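3.2 Surface pattern and the perceived cleanliness of kitchen counters

Participants in the second round were shown counters of plain and patterned stone and asked how clean each one looked to them. They gave a score from 1 to 15 and could add a comment. The order was changed for each person. No food, crumbs or stains were mentioned in the instructions, and the word "dirty" was not used by the interviewer at any point.

We received 500 usable scores. Plain light counters had a wide spread. Some people gave them the top score, while others wrote that a plain counter "must be hiding something" or that it looked like a shop display. Brown and gray patterned stone was scored more evenly. In the comments, people who cooked every day often said they would wipe a patterned counter less often, and several said they wiped such counters by touch, running a hand over the stone to find what they could not see. This matches the habit described in the Hurell interviews (Section 2.4), where older residents checked the counter by hand before rolling out dough.

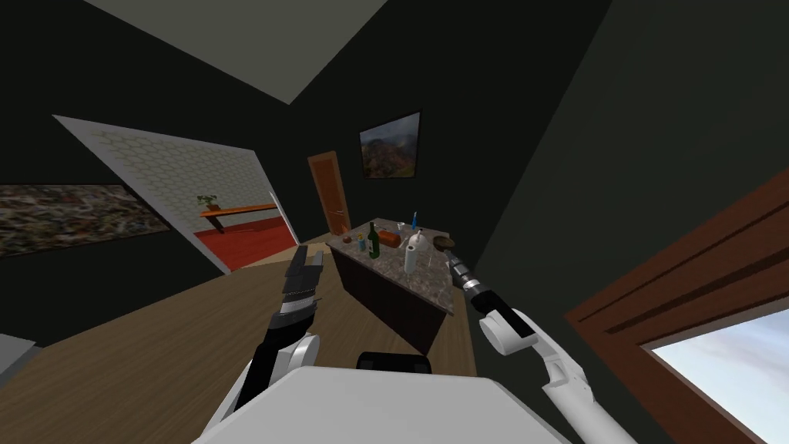
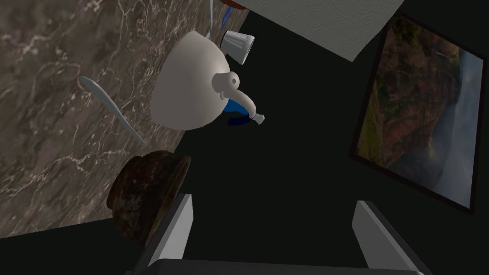 Figure 5. Brown-gray patterned countertops in rendered kitchens.

Llinos Prothero, commenting on an earlier draft, objected that a score for looking clean mixes two things, the state of the counter and the taste of the person scoring it. She suggested that a participant who dislikes brown stone will mark it down however well it is kept. We accept this in part. In the Itari group, eight participants who said they disliked patterned stone gave it lower scores than the rest of the group, but their comments were about color and age, and none of them mentioned wiping. We therefore report their scores separately in Table 8.

A second point concerns edges. Participants were not asked about the edge of the counter, yet many brought it up. Crumbs are pushed toward it, cloths are hung near it, and it is the part most often missed in the evening wipe. Questions on edges were added for the third round, which is described in Section 3.3.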